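Ulthorpe Site Workshop Group
Minutes, Monday, 10:00, Room 3

Item 1. Workstation refresh, graphics cards
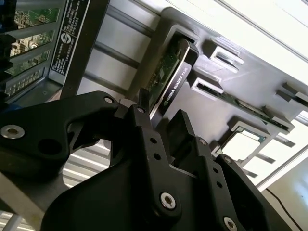 Harvey Girard asked that the Quadro K620 cards be kept and not sent out with the scrap, as the drawing office at Duvstead still runs two-screen desks that need nothing better. Yatziri Lozano replied that this was acceptable provided each card was tested before it went on the shelf. Agreed.

The order of work for removal was confirmed. Mains lead out, side panel off, wrist strap clipped to bare metal on the chassis. Release the card retention bracket before touching the slot latch. Cards to be lifted by the two ends and bagged at once. Pulling on the shroud is to stop. Two cards in the last batch came back with bent brackets.

Latches: the plastic ones become brittle with age. Broken latches to be noted on the job sheet and the chassis set aside for spares.

Processors stay in their sockets until the board has been graded. Covers for empty sockets are on order from Zikau, 300 in the pack, delivery expected in December.

Item 2. Storage

Anti-static bags are running low. YL to order 575 of the medium size. The Xenos racking in the back store is full on the lower shelves, and boards are being stacked without card between them. HG to clear the bottom shelf and fit dividers.

Item 3. Job sheets

The sheet has no box for the card model. Staff have been writing it in the margin, where it is lost when the sheet is scanned. New version to carry model, slot and test result on one line. Old sheets may be used up for printers only.

Item 4. Any other business

The second bench lamp has failed again. A replacement was requested at the previous meeting and has not arrived. HG to chase.

Actions
YL: bags, revised job sheet
HG: shelf and dividers, bench lamp, list of cards for Duvstead

Meeting closed 10:50.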